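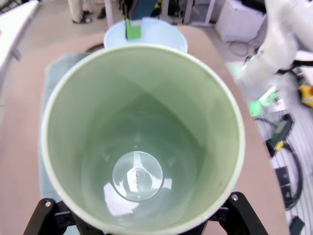 Talk notes — Budgeting for your first arm
Meinir Landeg
Slot is 16 minutes, leave time for questions

Opening

Hello, thanks for coming in straight after lunch. I love this topic, and I know "equipment planning" isn't the title that fills a room, so I'm very happy to see you all!

Ask for hands: who has a quote for a robot arm sitting in their inbox right now? Who has one that's more than six months old? (Wait. Usually a laugh.)

Slide 2 — The quote is the start

When we began planning the Trollmont bench I had one line in my spreadsheet, and it said "arm." By June there were 41 lines. Read a few out loud: table, mounting plate, gripper, spare fingers, wrist camera, cables, longer cables, floor mat, storage, training days.

Cables deserve a minute. We bought the short set first and then paid for the long set as well. Measure from the base to wherever the control box will live, go around the table legs, and add slack for the arm at full reach.

Slide 3 — Grippers

My favorite part. Pick your objects before you pick your gripper. We do tableware: cups, bowls, a cloth now and then. A cup has a thick rim and walls that taper, so the fingers meet a different width depending on how far down they go. Take your real cups to the demo. Kilik let us bring a whole crate and we learned more in that one afternoon than from all the brochures put together.

Budget for spare fingers from day one. Ours were $600 a set and we ordered two.

Slide 4 — Cameras and light

Glossy plastic throws glare right back at a wrist camera, and the flat bottom of a cup is a great place to find it. Put a line in the budget for lighting, even a small one. Cabral quoted us $2,000 for diffused panels. We tried paper shades first (hold up the sample, pass it around) and bought the panels the next quarter.

Slide 5 — The room

Floor space goes fast. Controllers and power boxes have to sit somewhere, and people still need to walk past. Tape the footprint on the floor and live with it for a week. Check where the stop button ends up and whether you can reach it from the side you stand on.

Slide 6 — Props

Small money, lots of orders! We spent $513 on cups, bowls and cloths in the first year. Buy duplicates of anything you like, in the same color, before the store drops it.

Slide 7 — Asking for the money

Valtora sent us two quotes, with and without the service plan. Show both. Our finance people liked seeing the choice, and we got the plan.

Spreadsheet template is on the sign-up page. Take it, change it, send me the lines I forgot.

Questions.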